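November, bench notes, Unar head

Started 8:40. Tien-fu already had the crate open when I got in. Paperwork from Narnenberg says "Unar warrior head, Skumura, second series, some deterioration". Some deterioration. The whole left jaw has gone to biscuit. Owner wants it fit to display by the spring sale preview, doesn't want it looking new. Good, becuase it won't.

Condition before touching anything. Foam latex skin over fiberglass skullcap. Skin hard from brow to cheekbone, still a bit soft at the back of the neck where it was tucked under the collar and got no light. Crack from the corner of the mouth down to the chin, right through. Left ear fin missing its tip. Someone has been at it before with what looks like bathroom sealant, gray, badly smoothed, all along the brow join. Paint is two campaigns at least. Top layer is a flat green that doesn't match any broadcast episode Tien-fu and I can think of. Under it, where it's flaked by the nostril, the yellower green with brown stipple. That's the one from the cave story.

Tag inside the cap: 2,069 in black marker. Checked against the lot number – not the lot number. Could be a store number from the hire company that had the costumes after the show finished. Milagros thinks the hire people used letters first, then digits, so maybe not them. Ask the owner whether the paperwork from Urquijo ever turned up, he said on the phone he bought it from them in a box with two tunics and a boot.

Sealant test. Scalpel under the edge at the left temple, comes up in strips if you go slow, takes paint with it if you don't. Lost a bit of the top green, pinhead size, not the yellow. Stopped. Tried it with a swab and white spirit, nothing. Went back to the scalpel plus a bamboo skewer cut flat. Slow but OK. Did the temple to the center of the brow by 11. Rest tomorow.

Eyes. Left is original, vacuum formed, painted from behind, the red has browned off but sound. Right is a replacement, thicker, sits proud, wrong red. Milagros has the stills book open to the council scene and in that one the right eye is already proud, so it could have been swapped during production. Leave it. If it was on screen like that it stays like that. Note for the report: do NOT call it a later repair.

Skullcap interior. Chin strap gone, one rivet left. Padding is upholstery foam, all powder. Took it out with the soft brush and low suction, bagged the lot, labeled, goes back to the owner. Fabric tape underneath with a name on it, first letter M or N, rest unreadable. Tried raking light, no better. Try the UV lamp when Tien-fu is done with it.
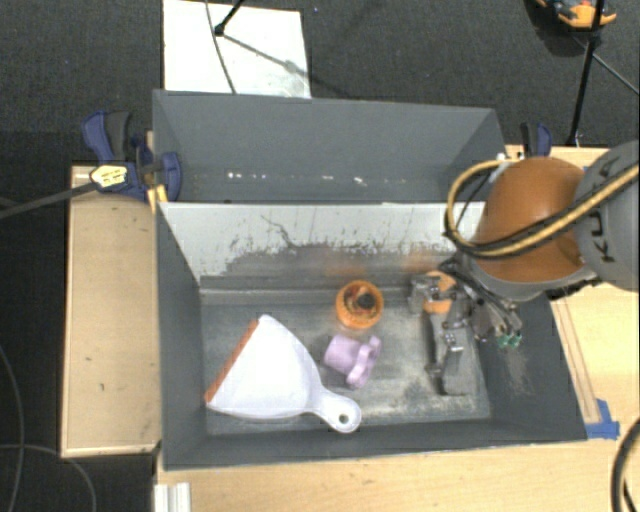
Fill for the jaw. Three candidates, all on the dummy piece (the bit of dead latex off the old gorilla job, same sort of age and about as brittle).

A – acrylic dispersion with glass microballoons. Light, sands nicely, too stiff. Cracked next to the fill when I flexed it, so the damage just moves over. No.

B – same dispersion with cellulose powder. Better. Bends a little. Goes lumpy if mixed fast. Takes color fine.

C – the silicone Milagros likes. Lovely to handle, nothing sticks to it after, including paint. Also have just spent a morning picking silicone off this thing. No.

So B. Mixed thicker for the chin, thinner to feed into the crack. Toned it before filling, raw umber and a touch of yellow ocher, saves painting over the edge later. Backed the crack from inside with nylon gossamer first, tacked with the dispersion, left an hour. Held fine when I lifted it by the cap. Did not lift it by the jaw, am not stupid.

Polishing the eye dome: tried 2,000 grit wet on the spare dome, hazes it. Leave the real one alone, dust only.

Paint question. Owner asked on the phone if we could take the flat green off and show the earlier scheme. Tien-fu says yes it would come, he got a clean window behind the ear with very little effort. I say not until we know when the flat green went on. If it was for the stage tour then it's part of the thing's working life and I'd want that in writing from him before we strip it. Milagros in the middle – do the window behind the ear, photograph it, let him see it, then decide. Doing that. Window stays small.

Watched episode 9 over lunch for the chin. Only decent profile in the whole run, and the director has him walk behind a pillar. Fin tip shows for a second in 13, blunt, slightly curled back. Sketched it on the back of the intake sheet. Somebody please don't file the intake sheet before I've copied that.

Fin tip: will make a separate piece, keyed on with the same mix so it comes off again. Mark the inside face with our initials and the year. Had one come back to us in a sale catalog as "complete and original" and I don't want that conversation again.

Mount. The old polystyrene wig head is too small, the skin sags over the ears and that's probably half the brow cracking. Carve a new one from Plastazote, pad out the cheeks, cover in washed jersey. Tien-fu to cut the blank. Neck needs to carry weight on the CAP, not on the latex. Underline that.

Box – no foam touching the face. Tissue puffs only. Keep away from the radiator end of the store, the boot's going there as it is.

3:15 looked at the chin fill, skin on it but soft under. Leave overnight, lid propped.

To do
rest of the sealant
UV on the name tape
ring owner re Urquijo papers, tunics, and the green
order more gossamer, nearly out
second coat in the crack if it sinks
Milagros to write up the eyes while she still has the stills book, it's due back

Hours: mine 6, Tien-fu 2.5, Milagros put down 1 but it was more than that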